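Search this forum
Search titles only

Mixing sideways grasps into a sim set

pullarard_h
We're collecting sim demos for a tabletop policy, 2,224 episodes so far. Only 206 of them have the cup held sideways. The rest are upright. Should I collect more sideways ones or throw those out? Hanna Wilczyńska on our side wants them out.

kalinowski
Keep them. If the policy never sees a tilted cup it won't know what to do with one. What else is on the table?

pullarard_h
Tennis ball, apple, a yellow fruit and a drink carton. Cup is the teal one in the gripper. 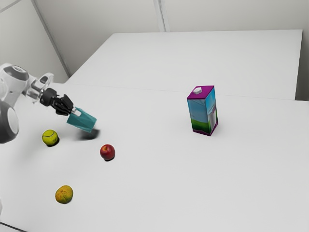 Re: Mixing sideways grasps into a sim set

wulter
I'd drop them. What's the task? If it's "put the cup down upright" then a sideways hold adds a wrist turn to every episode, and your operators will each do it differently. We had that in August and spent a long time relabeling.

kalinowski
Disagree. Different wrist turns are fine as long as the end pose is the same. I'd worry more about the carton. If it's always off by itself on the right, the model will learn the spot and ignore the carton.

pullarard_h
Positions are random per episode, but I only checked about 30 of them. Will look at more.

wulter
Then at least tag the sideways ones so you can train with and without. Hold back 20 for testing.

pullarard_h
OK, tagging them tonight. Hanna still says out.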